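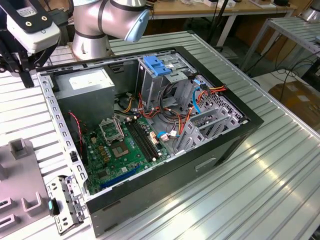 Is it worth selling an old desktop, or should I just recycle it?

Posted in Home & Garage > Decluttering

mossygutters

Hi all! We're downsizing in December (three bedrooms to one and a half, don't ask) and I'm going through the closets. I've hit the computer closet. There are two old desktop towers in there, a flat-panel monitor with a yellowed stand, and a shoebox of cords I can't identify but am apparently very attached to.

The newer tower still starts up. The older one quit years ago and I never did anything about it. My brother-in-law says I could get $300 for the lot, and my neighbor says I'd have to pay someone to haul it off, so I don't know who to believe.

What I'd like to know is whether the working one is worth the trouble of listing, what to do about all my tax stuff and photos on both of them, and where the dead one goes. I'm in Primden if that matters. Our trash pickup won't take electronics, there's a sticker on the bin lid that says so. I don't mind opening up the case if somebody tells me what I'm looking for. I own screwdrivers.

tinroofsummer

Your brother-in-law is remembering what they cost new! I sold a working tower last spring, monitor and keyboard included, and got $70 after a week of messages from people asking if I'd take $20 and deliver it. A pair of old ones with one of them dead is not a $300 pile, sorry.

I did mine in this order and would do it the same way again.

1. Copy what you want to keep. Get an external drive and drag your photos and documents over, then open a few of the files on another computer before you believe it worked. I had an old bookkeeping program called Collik and its files wouldn't open in anything else, so check for stuff like that while the computer is still running and you can export it. Also look in Downloads. My kid's entire graduation was in Downloads.

2. Sign out of everything. Email, music, the photo service, your browser. Some software only lets you install it on so many machines and it's a pain to free one up after the computer is gone.
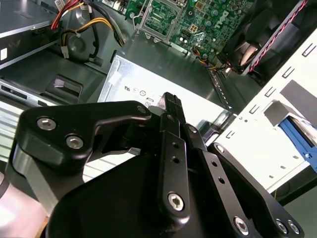
3. Deal with the drives. For the working one, do a full reset and pick the option that cleans the drive, the slow one. Start it at bedtime. For the dead one, unplug it, hold the power button a few seconds, take the side off and pull the hard drive out. It's a flat metal thing with two cables going to it, one for power and one for data. Leave the power supply closed up, it's the metal box where the wall cord goes in, and there is nothing in there you need.

4. List the good one cheap. Say what's in it, say it's been wiped, and put "cash, porch pickup" in the first line. I only answered people who told me what time they were coming. If you price it at $50 it'll be gone before supper, and with a move coming I'd take that deal.

5. Recycle the rest, cords too. Keep one power cord, the regular three-prong kind, it fits half the stuff in your house.

Call the county first and ask whether they charge for monitors. Ours takes towers free and wants money for screens, which seems backward to me but I paid it.

hallwaypiano

What they said, mostly, but I wouldn't send the dead one off as scrap without asking around. The Tuteck shop by the river took mine for parts. They didn't pay me anything for it but they didn't charge me either, and the guy at the counter handed me back the hard drive without my asking. Schools and hobby people want cases, memory, even old optical drives sometimes.

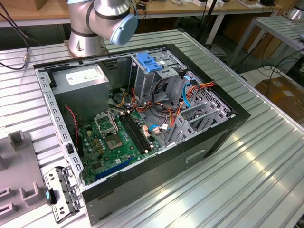 The other thing I'd say is don't let this eat your whole packing schedule. I spent an entire weekend on one tower because I started reading old emails, and meanwhile the kitchen wasn't packed and we ate out of Jaidee takeout boxes until the truck came. Good noodles, but still. If the hard drives are out and labeled you can put them both in a padded envelope, stick that with your passports, and sort the photos in January when you've got a table again. Just write on the label which computer it came from. You think you'll remember.
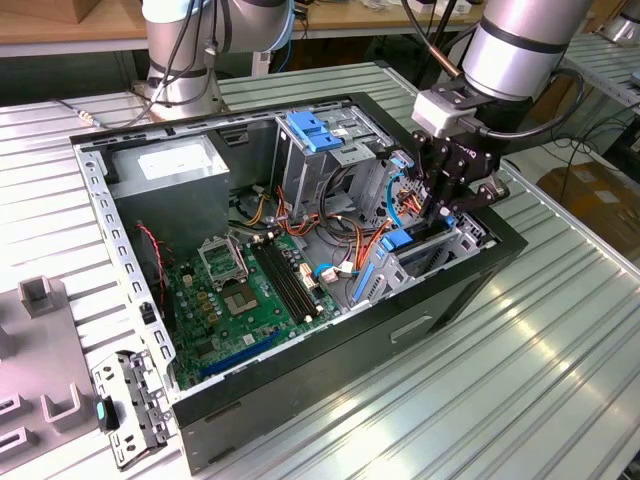

Side panel off, CPU socket empty, the two black memory slots to the right of it.

mossygutters

Thank you both, this is so helpful! $50 and porch pickup sounds great to me. I called the county and towers are free, monitors are extra, so same as yours. I'm going to ask at Tuteck about the dead one before I drive it out there. Keeping the shoebox for now, I'm not ready.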